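Talks > Home and Living > Small Bathrooms > Speaker Notes

Home Program Speakers Venue Past Talks Contact

Three Vanities and What I'd Put in Yours
Speaker notes, Loukia Tzanetos

OK, start before people have settled. Ask who has moved house in the last few years, then who has hated their bathroom sink in the new place. Usually the same hands go up. Wait for the laugh, then go.

I sold bathroom furniture for Lollano for a long time and now I help people pick it, and the conversation always starts in the same place. They want to talk about the faucet. I love faucets, I could talk faucets all evening, but the faucet is the last thing we do. What's under the counter comes first, because you're going to live with that part every single morning when you go looking for a new roll of toilet paper.

(Drink of water. I talk too fast at this point, Polyxeni told me so after the June run-through and she was right.)

So, the shoebox exercise. Before you look at a single vanity, go home and empty out whatever's under your sink now onto a towel. Put back only the stuff you used this week. Whatever fits in a shoebox is your daily pile. Everything else is your "someday" pile, and that can live in a hall closet. If your daily pile really does fit in the shoebox, you can have an open frame. If it doesn't, you want doors, and please don't let a magazine talk you out of them.

I did this with Periklis at his old apartment and we found four half-used bottles of the same shampoo. He swore up and down he was an open-shelf person. He has doors now and he's very happy.

Next slide, the showroom floor. Leave it up for the whole middle part, I keep coming back to it.
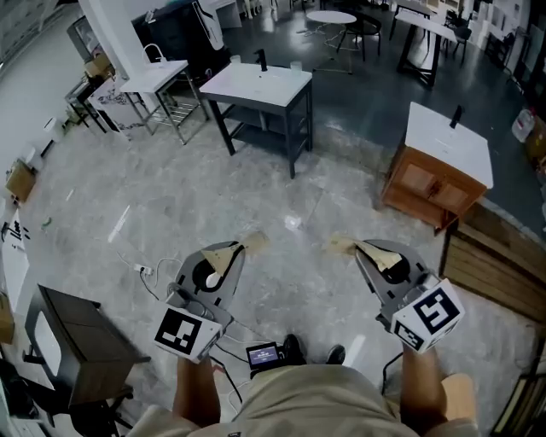

Slide 6. Black frame in the middle, chrome at the upper left, wood with doors on the right.

Go around in any order, but I like to begin with the one in the middle. Black metal legs, one open shelf down low, and the basin is part of the countertop so there's no rim for gunk to collect under. That's my favorite thing about a one-piece top! You wipe straight from the counter into the bowl. The black faucet is a tall one, so talk about splash here. A tall faucet over a shallow basin will get your shirt if you open it all the way, so ask to see the two running together before you buy. Plenty of stores can do it if you ask nicely.

Mention the two clear cups on the counter, one on each side of the faucet. I always tell people to bring a cup from home when they shop. Set it down where your toothbrush would go and see how much counter is left for your elbows, your makeup bag, whatever else you drag in there. A counter with nothing on it is a terrible judge of size.

Then the chrome one. Slim frame, slatted shelf underneath, and that nice curved gooseneck. Chrome is friendly in a small room because it bounces light around, but it shows every water spot, and if you have hard water you'll be out there with a cloth. I'm fine with that. My sister is very much not. On slats — towels yes, baskets yes, little bottles no. They tip. Ask me how I know. (Pause, somebody always asks. The answer is nail polish, coral pink, on a white bath mat.)

Then over to the wooden one with the two doors. I can feel the room relax when I get to this one, it's the color, that warm orange-brown. People who came in asking for black metal go home thinking about it. The thick white counter helps too, it looks solid. Things to say about doors: check which way they swing and whether the toilet is in the way, and open both at once, standing where you'd really stand. The plumbing takes a big bite out of the middle of any cabinet. Take a tape measure and measure what's left on either side of the pipes.

Money part. Keep this short or it eats the questions. The last job I did with Gervásio Fontes had a budget of 2,000 for the whole corner, and we spent 600 of it on plumbing before anybody had picked a color. Moving a drain costs real money. If you can keep the drain where it is, keep it, and spend the difference on a counter you like touching.

Floors, if there's time. With an open frame you see all of your floor, so it had better be a floor you like. The gray marble pattern on the slide works with all three, in my opinion, though I think it's best with the wood. Panagiotis disagrees and will probably say so from the back row. Let him, it gets a good argument going.

Wrap up with homework. Shoebox, cup, tape measure. Write your wall width on your hand if you have to! Mine was 742 millimeters in the old place and I can still tell you that in my sleep, because I bought the wrong size twice.

Questions. The ones I get most: can I paint a wooden one (yes, sand it first, and do the edges of the doors too), do black faucets scratch (some do, stay away from gritty cleaners), how high should the counter be (stand at your kitchen counter and see if your back complains, then go from there).

If it runs over, drop the floors and keep the doors. Handouts are in the blue folder, 40 copies, put them out at the end or people read them while I'm talking.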